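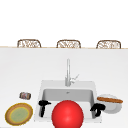

Go to the small press room first, because by two o'clock you won't get near it, was what Griet Cuypers had written under my post last May, when I asked whether the Cerkau comics fair was worth the train fare. So I went to the small press room first, and she was right, and I'm very glad I listened.

Cerkau is a one-day fair held in the old corn exchange, with a second room upstairs for the small press tables and a third, rather warm one for talks. There were 136 tables this year. I'd been reading about it for ages and had somehow never gone, mostly because it always seemed to fall when I was working. This time I booked the day off as soon as the date went up, got the early train and was in the queue with a bag full of empty bags before the doors opened.

Upstairs is where I spent most of my money. I came away with all three issues of Drokari, a black and white series about a salvage crew on a drowned moon, which I had only ever seen as scans. The paper is lovely, thick and slightly rough, and the blacks look so much deeper in print. Issue two has a chase through a flooded library that runs for eleven pages without a word of dialogue, and I read it standing up on the landing with people squeezing past me. I also bought a tiny folded comic about a night bus, and a print I have no wall space for.

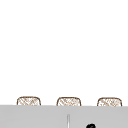
Downstairs is more back issues and publishers. The boxes were well sorted, which I can't say for every fair I've been to, and the dealers were happy to talk even when it was clear I was only looking. I found number 41 of Vunard, the one with the green cover where she loses the lantern, and that fills the last gap in my run! I had been hunting for it since I was a student. It has a small tear at the bottom of the spine and somebody has written a phone number inside the back cover, and I couldn't care less.

The Hellström stand had the biggest crowd of the day. They are bringing out a collected edition of the early Vunard stories, 598 pages in one hardback, with the letters pages put back in. I had a good long look at the display copy. The colours have been kept flat, as they were in the first printings, with none of the shiny shading that spoils so many reprints, and the lettering is sharp all the way through. My one grumble is the binding, which is tight enough that the double-page spreads vanish a bit in the middle. They had 500 signed bookplates to give away with pre-orders and I did get one — I may have walked quite fast.

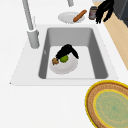
I'd also signed up for the talk by Chibuzor Nnaji, and it was the best hour of the day. He writes and draws everything himself, and he showed us the same page at four stages, from a scribble on the back of an envelope to the finished inks. What surprised me was how much he takes out. In the first version the villain explained his whole plan over six panels. By the last one he just shuts a door, and you know everything you need to. Somebody asked about sidekicks and he said he likes writing them older than the hero, because then they're allowed to be tired. I've been thinking about that ever since, and I've already gone back to two old favourites to see who is looking after whom.

The sound in the talks room was poor at the back, so sit near the front if you can. The queue for signings was also a bit of a muddle, with two lines joining halfway along the wall, but people were patient and I had a great chat about cover artists with the couple behind me.

Tickets are cheaper if you book ahead, and the café takes cards now. Bring something flat and stiff to carry prints in. I used the back of an old calendar and it did the job nicely.

I'll put up a proper review of Drokari once I've read all three issues again, slowly this time and sitting down.

Posted 27 August 2024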